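Nistum School Closures Dataset

Nistum is a table of private schools, dormitories and tutoring centers that were closed, raided or placed under outside management by government order. Each row is one action against one institution. The records come from court papers, official gazettes and local newspapers, and were coded by hand.

The current release has 1091 rows. Of these, 93 concern kindergartens and the rest cover primary schools, high schools, dormitories and exam prep centers.

What is in the repository

actions.csv - the main table, one row per action
institutions.csv - one row per institution, with its type and district
sources.csv - one row per source document, linked by source_id
codebook.txt - allowed values for every coded column
changes.txt - corrections made between releases

All files are UTF-8 with comma separators. Names are kept in the original spelling, including accented letters. If your spreadsheet program garbles them, import the file as text and set the encoding yourself.

Main columns in actions.csv

action_id - stable across releases, never reused
institution_id - matches institutions.csv
action_type - raid, seizure, closure, trustee, license_withdrawn
month, year - taken from the order itself where we have it, otherwise from the earliest press report
legal_basis - decree, court order, ministry order, unknown
staff_detained - yes, no, unknown
reopened - yes, no, unknown
confidence - 1 to 3, see below

An institution that was raided and later closed has two rows. To count institutions, count distinct values of institution_id. Several readers of the first release summed the rows and got totals that were too high.

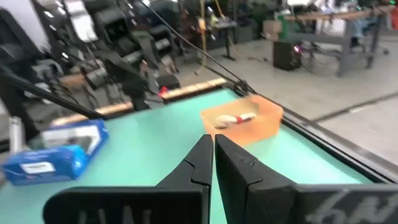

Confidence scores

A score of 3 means an official document and at least one independent report agree on the institution, the type of action and the month. A score of 2 means one official document or two independent reports. A score of 1 means a single report. Almost 900 rows score 2 or 3. We suggest running any analysis with and without the rows that score 1.

Two coders read every source separately. Where they disagreed, a third coder decided, and the row has a value of yes in the column adjudicated.

Relation to other files

Earlier versions were built on the Birnex list of licensed private schools, which is where the institution types come from. Birnex stopped updating its list, so newer institutions were typed by us from their license notices. District codes follow the Politis boundary file. Thirteen districts were later merged or renamed - the column district_old keeps the earlier code.

Known gaps

Rural dormitories are undercounted. Local papers there rarely put their archives online.
The reopened column is weak. Most reopenings happened under a new name and are hard to trace.
No student or parent data is included, and names of teachers were removed from the source notes before release.

Use and citation

The tables may be reused for research and reporting with credit. Please cite as: Rarkeck Archive, Nistum School Closures Dataset, and give the release number from the top of changes.txt.

Corrections can be sent through the issue tracker. Include the action_id and a copy of, or a link to, the source. Reports without a source are kept open but do not change the table.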